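Ticket 3647 – Insertion demo stalls before the visit
Opened by: Nataša Babić
Status: watching
Last updated: Thursday, 4:40 pm

Hello all, and thank you for being so patient with me. The guests from Jusden come in September and the insertion demo is meant to be the heart of the tour, so I would dearly love to get it right! During rehearsal the arm picked up the part nicely, started down toward the fixture and then stopped with code 248. I restarted and got the same thing again, at the same height.

Step 1. Gripper check. I went over the fingers and the two tags on the housing, and compared the tag IDs with our list. Everything matched, so I left them alone.
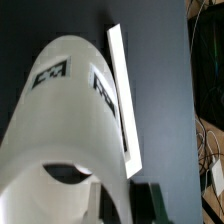 Step 2. Fixture pose. The saved pose was from before we moved the rail, and I'm a little embarrassed it took me so long to think of that. I taught it again using the tag on the front of the fixture – slowly, with tea – and saved it as Postisitz 16.

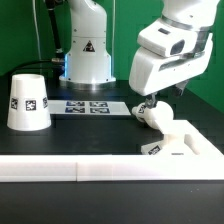 After that I ran the whole routine start to finish with Atanasov's people listening in on the phone, and code 248 stayed away. I'd still like one more full rehearsal with the doors open and visitors chatting, so please leave this ticket open until then.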